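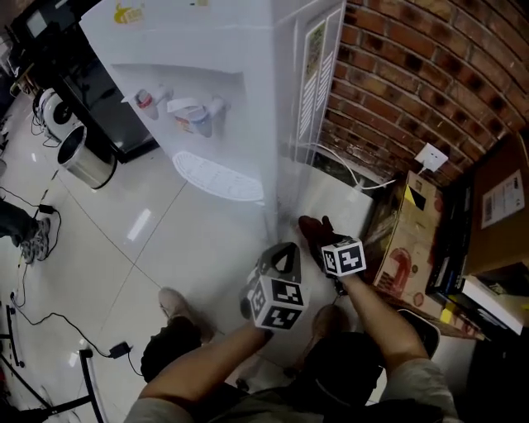 3.2 Where the dispenser stands and what gathers around it

I should say up front that I never meant to write about water dispensers. My February visits were supposed to be about break times, and the dispenser was just where I stood so I could see people coming and going. But people kept talking to me there, and by the end of the month I had more notes from that one corner than from the rest of the building put together (so much for my lovely floor plan!).

We visited 6 workplaces in all, and I use Gronton as the main case in this section. Fraser Forsyth did the interviews at Saltis and I did the rest. We asked everyone the same opening question, which was simply where they would go if they wanted a drink right now, and then we let them ramble.

The first thing that came up, nearly everywhere, was the power point. A dispenser with a hot tap needs one, and in an older building you take the socket you can get. At Gronton it is low on a brick wall, so the dispenser went near the brick wall, and that was the whole of the planning. One woman told me she had asked for it to go closer to the door and was told the cord wouldn't reach. She still brings it up – with some feeling, I have to say.

The second thing was boxes. Once a spot has a wall behind it and an appliance beside it, it starts to look like a place where you can put things down for a minute. Figure 3 shows cardboard boxes stacked against the bricks under the socket, one of them with a shipping label on it, and a white flat box and a dark grey case close by. I asked whose they were on two separate visits and got two different answers. Price (2.4) calls this sort of thing "parking", and I've kept the word, as it's the one our own interviewees liked best when we tried it out on them.

Then there are the taps. Red for hot and blue for cold is so familiar that hardly anyone mentioned it, and yet plenty of people had a story about pressing the wrong one. Labels seem to breed on these machines too. The Gronton dispenser has a yellow cartoon sticker near the top corner, a tall printed label down one side and a bit of white paper by the blue handle. When I asked people away from the machine what was written on it, most of them couldn't tell me a word, although several remembered the cartoon and were quite fond of it.

Floors came up less than I expected. I had assumed that glossy tiles and a drip tray would mean complaints about slipping, and I'd even set aside a heading for it. We got more than 3 mentions, but only just, and they were all from Rotex, where the tray is a good deal smaller.

Figure 3. Water dispenser and stored boxes beside the brick wall, Gronton.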